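Software Update: Grasp Planner Moves to Version 7

The Bitulik laboratory has completed the move of its bin-picking cell to version 7 of the Gredulix grasp planner. The new release scores each candidate grasp against the walls of the bin before the arm is given a path. Grasps that would bring the wrist too close to a wall are dropped early, and planning time is spent on those that remain. 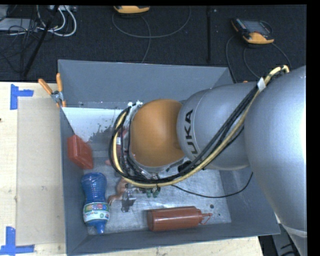 The KUKA arm over the gray bin at the Bitulik laboratory, with bottles and other mixed items inside.

Partly hidden objects remain the harder problem. The Larkska perception module now reports a confidence value for every object outline, and the planner may request a second view when that value is low — a step that operators previously started by hand. The March test set holds 213 logged picks, all of which can be replayed offline.

Staff who maintain their own planner settings should merge them into the Kandpal repository before the next release. Settings files from version 2 are no longer read.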